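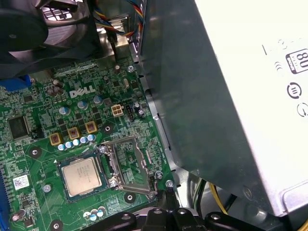 Unit 5: Buying and Keeping Office Equipment
Course notes, Introduction to Small Business Bookkeeping
Wostthorpe Evening College

Last week we covered supplies, the things a business uses up within the year. Tonight is equipment. A box of printer paper is an expense as soon as you buy it. A desktop computer, a desk or a filing cabinet stays in use for several years, so its cost is spread over those years. The spreading is called depreciation.

What goes into the cost

The cost of an item is everything you pay to get it into place and ready to use: price, sales tax, delivery and setup. Training the staff is left out and goes to a separate expense account. A discount for paying early comes off the cost if you take it. Students lose marks on this every term, usually by forgetting delivery.

Straight-line method

We use only the straight-line method in this course. You need the cost, the useful life and the salvage value, meaning what you expect to get for the item at the end. Take salvage value away from cost and divide by the years of useful life.

Worked case. Durberg Printing buys a computer for $900, pays $60 in tax and $40 for delivery, and expects to sell it for $100 after 5 years. The cost is $1,000. The amount to spread is $900. Depreciation is $180 a year, or $15 a month. If the computer goes into use on the first of November and the books close at the end of December, the first year gets 2 months, or $30.

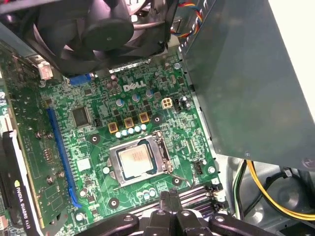 Repairs and Improvements

A repair keeps an item working as it did before. Charge it to repair expense in the month it is done. An improvement makes the item last longer or do more than it did when you bought it. Add it to the cost of the item and spread it over the life that is left.

Replacing a failed power supply with one of the same kind is a repair. Putting in a faster processor would be an improvement, though many small firms set a dollar limit and expense anything under it. Write the limit down and use the same one all year. Durberg uses $200.

The equipment register

Keep one line for each item. Give it a tag number, date bought, supplier, cost, useful life, salvage value and location. When an item is sold or scrapped, leave the line in and fill in the disposal date and the amount received. Skemow Supply, the company in your practice set, has 18 items on its register. One of them has been entered twice under different tag numbers, and you will need to find it before your totals agree.

Selling an item

Book value is cost less all depreciation to date. If you sell for more than book value, record a gain. If you sell for less, record a loss. Do not post the money to the Sales account, which is only for goods the business normally sells.

For next class

Read the chapter on disposals. Complete the Skemow register and bring a printed copy. The exercise is worth 20 points and should take roughly two hours. Show your working for any item held for part of a year, and round to the nearest dollar only in the final column.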